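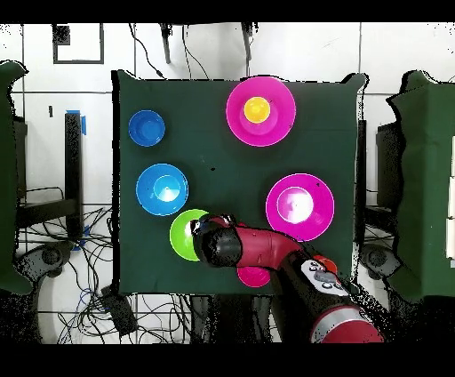
Trurby sorting arm, reviewed after a season in the dish room
Sep 9, 2018

We got the Trurby in March, and I was told it would free me up for "higher-value tasks." So far these include telling the Trurby it can't see a bowl.

It's good, I'll give it that. Plastic bowls and cups are its thing, and it never calls in sick on a Sunday. The Workell training took 3 hours, one of them on the password. What changed for us is the talking. Four of us used to gossip over the racks — now two of us stand by and watch, quietly, like parents at a swim meet.

Nesting is the weak spot. A green bowl perched on an orange cup on a pink plate still counts as a stack to any dishwasher I've worked with. The software has its own opinions.

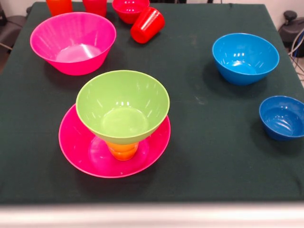 Should you buy one?

If your boss already has, the question is moot. Get a stool and ask for the Flikora floor mat. My knees say seven out of ten.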